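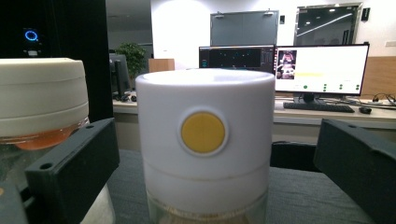

Higinio Tapia wrote to ask why a correction to a story he read in June was placed at the foot of the article and not at the top. Several other readers have sent us versions of the same question, so it is now the first one on this page.

News > About the Adel Courier > Corrections and complaints FAQ

Corrections and complaints: frequently asked questions

Last updated 2019-08-29

Why are some corrections at the top and others at the bottom?
If the mistake changed the meaning of the story, the note goes at the top. A wrong headline, a wrong accusation or a wrong result in a vote all count. If we misspelled a street or got a job title wrong, we fix the text and put the note at the bottom. The one Mr. Tapia asked about gave the wrong year for a school bond. The editor on duty treated it as minor. After his letter we moved it to the top.

Do you ever change a story without saying so?
Yes, for typing errors, broken links and punctuation. Anything that touches a fact gets a note. Stories that are still developing may be updated many times in one day, and in those cases we change the time stamp and do not list each edit.

What is the difference between a correction and a clarification?
A correction means we printed something false. A clarification means what we printed was accurate but could be read the wrong way, or left out something readers needed.

Who decides?
The standards editor, Nayeli Ledesma. If the complaint is about her own work, it goes to Arne Diekmann, the managing editor. The reporter is asked for notes and recordings but does not get a vote.

How long does it take?
Simple errors are usually fixed the same day. A complaint that needs us to go back to sources can take up to 10 working days. You will get a reply either way.

How do I send a complaint?
Use the form or write to the newsroom. Please keep it under 400 words and give the headline and the sentence you think is wrong. You can attach documents.

Do I have to give my name?
We need a name and a way to reach you. We will not publish either unless you agree.

Can you take down an old story about me?
Rarely. If charges were dropped or you were acquitted, send us the court record and we will add it to the story. We do not remove accurate reports from the archive. Requests involving people who were under 18 at the time are looked at separately.

Does the print edition carry the same corrections?
Yes, on page 2, in the next issue after the decision. Space is limited to 200 words, so a long correction may run in full online only.

What about letters and opinion columns?
Columnists can hold any view they like, but their facts are checked in the same way. Letters are corrected if the writer got a fact wrong and we let it through.

I am not happy with your answer. What now?
Ask for a review within 40 days of our reply. It will be handled by an editor who had no part in the first decision.

10 comments | Share

Contact the newsroom | © 2019 Adel Courier | Back to top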